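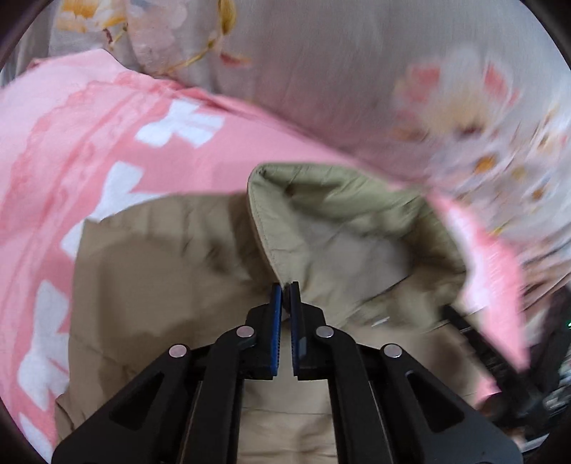 Limesau hand-held gripper with blue ridged pads, on the hood of a padded jacket.

Search products Search
All categories

Limesau Hand-Held Gripper, Ridged Pad Version

The Limesau is a parallel-closing gripper tool for recording grasping work by hand. The plates are matte black with beveled edges, and the two outer arms have a triangular cutout. The linkage turns on 4 silver pins. Pads are sold in pairs and come off the black holders without removing the arms.

Pad choice

We stock two pads for this tool. The ridged blue pad is the one to order for clothing, bedding and other soft goods. The Sodier pad is smooth and suits boxes, bottles and hard plastic. In our own comparison we ran 100 grasps with each pad on padded jackets, quilts and pillowcases, picking up by an edge or a fold. The ridged pad held on 62 more of them than the smooth one. On thin cotton the gap was smaller. On glossy cardboard we saw no reason to pay extra for ridges.

Quilted linings are the hardest thing we tried. Take a fold at the rim, near the stitching, and close slowly. Grasps in the middle of a panel tend to slide off the padding.

Fit and compatibility

Fits the Stereo camera bracket, wide lens or standard. With the wide lens, the corners of the picture go dark; this is normal and does not affect the pad area. The Pastor wrist adapter lets you mount the same jaws on an arm, so pads can be compared by hand first and on the arm later. The adapter is sold separately.

In the box: gripper, one pair of ridged blue pads, hex key, spare pad screws.
Weight without camera: 400 g
Replacement pads: in stock, ships Thursday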